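Speaker notes: Spelling with Sticks
Seul-gi Ko, afternoon slot, October

1. Hello and why letters
Say hi, wait for the door to close. I make alphabets out of whatever's in the drawer, and today it's flat plastic bars with holes in the ends. Ask who has tried spelling their own name in popsicle sticks (hands up!). Mention that Dredia let me have the big room. 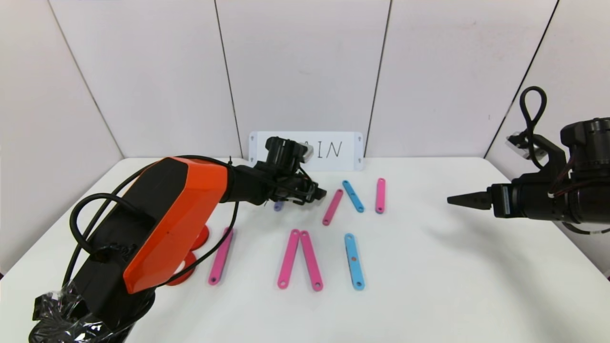 So, straight bars first. You get A, I, N, V and a bunch of others with nothing else, and folks always forget how far that takes you. Slow down on this bit, I rushed it last time.

2. Curves
B and R are where it gets fun. Two red curves against a bar and you've got a B, one curve and a slanted leg and it's an R. Then the A, which I'm happy to leave without a crossbar – your eye fills it in.

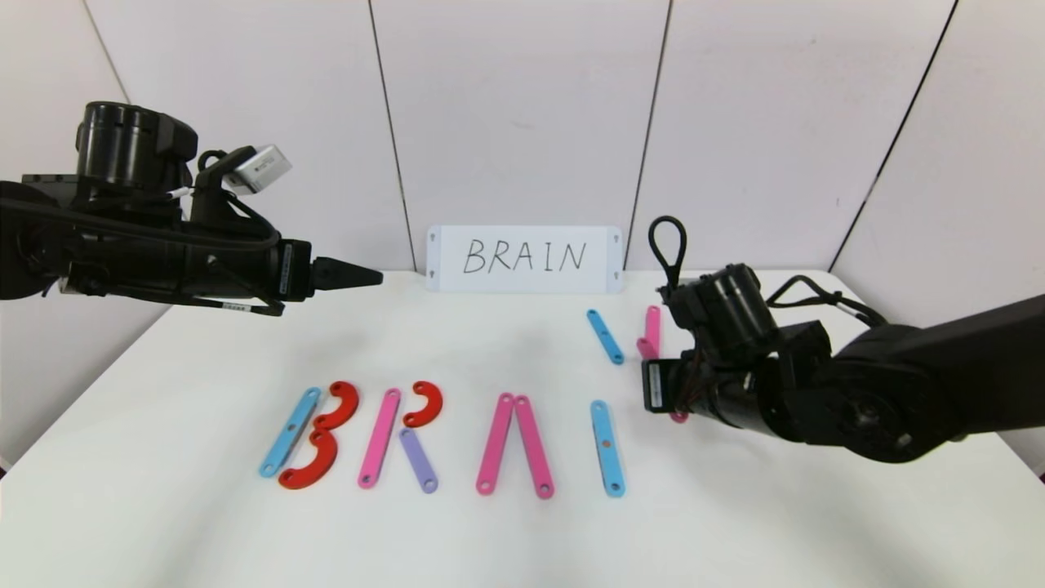 BRAIN on the card at the back, with the N still to come.

Pause for questions, 2 minutes tops. Someone will ask about S. Tell them S is a pain and move on.

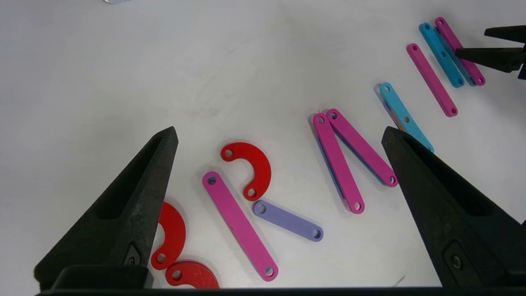
I love mixed colors, by the way. Matching every letter looks tidier, sure, but I think it reads a bit stiff. Ask the room, they'll argue!

3. Leave space
Don't crowd your letters. Push the spares off to one side and keep a clear patch to build in.

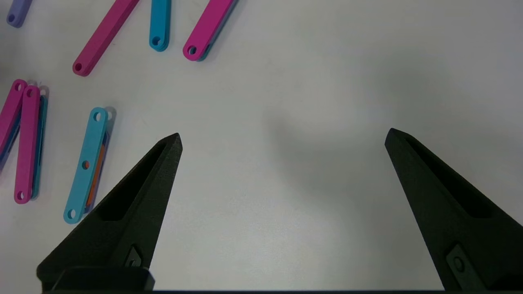
4. Your turn
Bags out, pairs, 5 letters max. Back in seats by four.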